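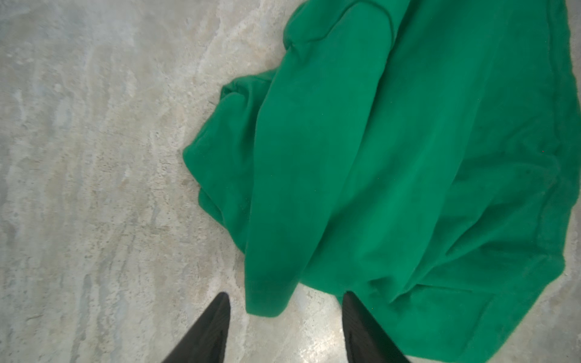 About us

Rustad is a company for emergency power and temporary heating. We work with nursing homes, sheltered housing and small clinics, and we come when the electricity is gone and the people inside cannot simply go somewhere else.

We started with one van and 3 generators, after a winter storm in March which left our own street dark for two nights. Today we have 67 generators in our depot and a service agreement with 200 buildings. The smallest is a house with 8 residents, and we like to visit there, as the coffee is always ready.

What we do

Most of our work is done before anything goes wrong. We look at the building together with the owner and write down which rooms must keep light and heat first. Then we fit an outside connection point, so that a generator can be coupled without opening the main board. Every customer gets a printed plan for the wall of the staff room. Paper works also in a power cut.

When a fault happens, you call our duty line and a person answers, at night too. We speak with the fire service and the network company on the place, and we do not switch on before they have said the area is safe.

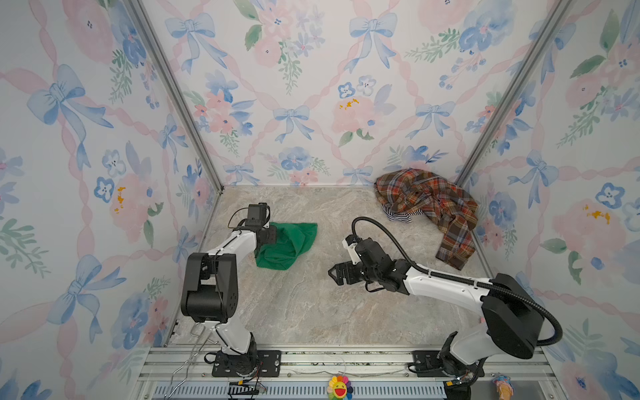

Green cloth on the worktop, with an arm at each side.

Our partners

Ulex delivers our cables and distribution boxes. Firkik takes care of the fuel, also on public holidays. For the yearly control of our machines we use Trustent, an outside firm – we think it is better that another pair of eyes looks at our work.

How we want to work

We try to speak simply. A night nurse with a torch in her hand has no use for technical words, and we train our fitters to explain each step before they do it. We keep the noise down where people sleep. If we have made a mistake, we write it in the report, and the customer receives the same report as we keep ourselves.

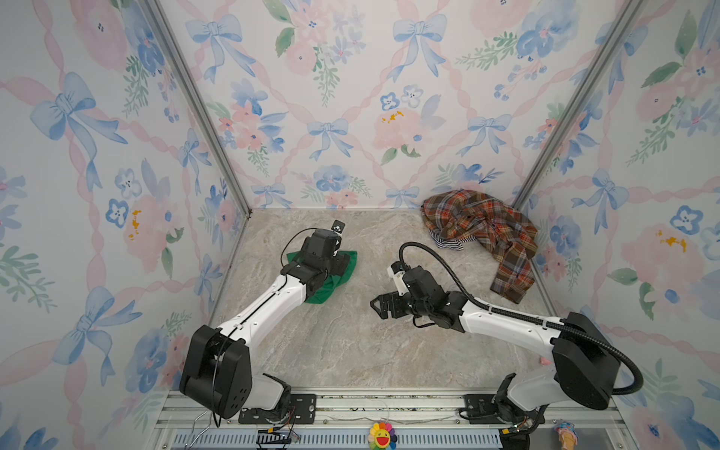

Visit or contact us

The depot is open on working days and you are welcome to see the machines. Please ring first – the yard is narrow and we must sometimes move a trailer. For new agreements, use the contact form and tell us how many floors your building has and what kind of heating.

Page last changed: 24/11/2024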